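Rapport d'avancement — projet Dorine, synthèse enzymatique d'oligosaccharides
Destinataire : Fimex, suivi des subventions
5 août 2026

Désolé pour la forme, rédigé entre deux purifications. Le tableau des dépenses part dans un envoi séparé.

1. Où on en est

Rappel de l'objectif : produire des analogues fluorés du 2'-fucosyllactose avec une fucosyltransférase bactérienne, à une échelle qui permette de vrais tests d'inhibition. Donc pas des microgrammes. L'enzyme sauvage tolère mal les donneurs modifiés, on le savait. La question depuis février : quels variants les acceptent, et à quel prix en activité.

Expression dans E. coli, ça va. Fraction soluble correcte à basse température, quasi rien à 37 degrés (corps d'inclusion). On a abandonné l'étiquette C-terminale, elle gênait le repliement. Étiquette N-terminale maintenant, clivée après la première colonne. Stock d'enzyme congelé, aliquoté, activité contrôlée après décongélation. 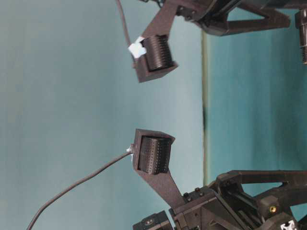 Criblage des variants : 200 clones testés sur la banque de mutants du site donneur, dont 38 avec une activité mesurable sur le GDP-fucose fluoré. La plupart faibles. Trois méritent d'être poussés, ils sont en cours de séquençage complet et de caractérisation cinétique. Les Km sont à prendre avec prudence, le dosage couplé sature vite et il faut refaire les points hauts. En attendant, aucun chiffre dans le rapport public svp.

Côté accepteur, lactose sans problème. LacNAc accepté aussi, plus lentement. Le lacto-N-tétraose reste décevant — on voit le produit en masse mais pas de quoi l'isoler. Probable hydrolyse du donneur en parallèle, le témoin sans accepteur va dans ce sens. À confirmer.

2. Ce qui coince

Le donneur. Toujours lui. La synthèse chimique du GDP-fucose modifié prend trop de temps et le rendement de l'étape de couplage varie d'un lot à l'autre sans qu'on comprenne bien pourquoi. Eau résiduelle dans la pyridine, sans doute. On a changé de protocole de séchage, 2 lots seulement depuis, trop tôt pour conclure.

Solution en parallèle : régénération in situ à partir du fucose libre, avec l'enzyme bifonctionnelle kinase/pyrophosphorylase. Marche bien avec le fucose naturel. Avec l'analogue fluoré, la kinase passe, la pyrophosphorylase ralentit beaucoup. Le partenaire de Badstead doit nous envoyer un homologue plus tolérant, plasmide attendu à la rentrée.

Autre souci, l'inhibition par le GDP libéré. Ajout de phosphatase alcaline, effet net sur la conversion. Mais il faut ensuite s'en débarasser avant la chromatographie, sinon elle traîne dans les fractions.
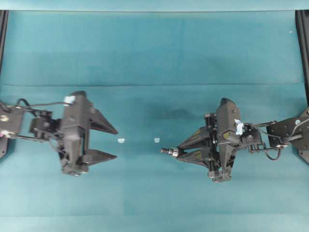

3. Purification et analyses

Filtration sur gel puis charbon graphité. Le charbon sépare bien le trisaccharide du lactose restant, moins bien du fucose libre. Gradient allongé, c'est mieux, au prix d'une journée de plus par lot. RMN proton et fluor faites sur le premier lot : liaison alpha-1,2 confirmée, un seul signal fluor. Le second lot montre un petit signal supplémentaire non attribué. Peut-être du donneur hydrolysé. Carbone 13 à refaire, échantillon trop dilué.

Retard sur le spectro de masse : source en panne pendant 3 semaines. Les échantillons ont été gardés à froid, pas de dégradation visible en CCM.

4. Budget et calendrier

Consommables au-dessus du prévu, à cause du GDP activé qu'on rachète au lieu de le préparer. Missions en dessous, la visite chez Griffiths ayant été remplacée par une visio. On demande le transfert du reliquat missions vers les consommables, total inchangé. Réponse souhaitée avant la prochaine commande si possible.

Le livrable sur les variants sera tenu. Celui sur la montée en échelle glisse, il dépend entierement de la régénération du donneur. Si l'homologue de Badstead ne donne rien, on reste sur le donneur chimique et on réduit le nombre d'analogues — à discuter avec vous, pas décidé.

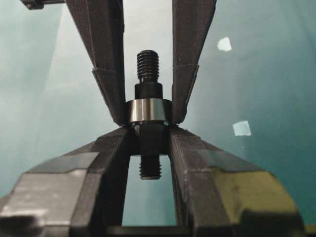
5. Suite

Cinétique complète des variants retenus, points hauts refaits en dosage direct par HPLC.
Essai de l'homologue dès réception, d'abord fucose naturel, ensuite analogue.
Immobilisation de la phosphatase sur résine pour la retirer par simple filtration.
Envoi d'un premier échantillon purifié à Griffiths pour les tests de liaison aux lectines, après la RMN carbone.
Dépôt des séquences : on attend votre feu vert sur la confidentialité.

Spectres et chromatogrammes bruts disponibles sur demande.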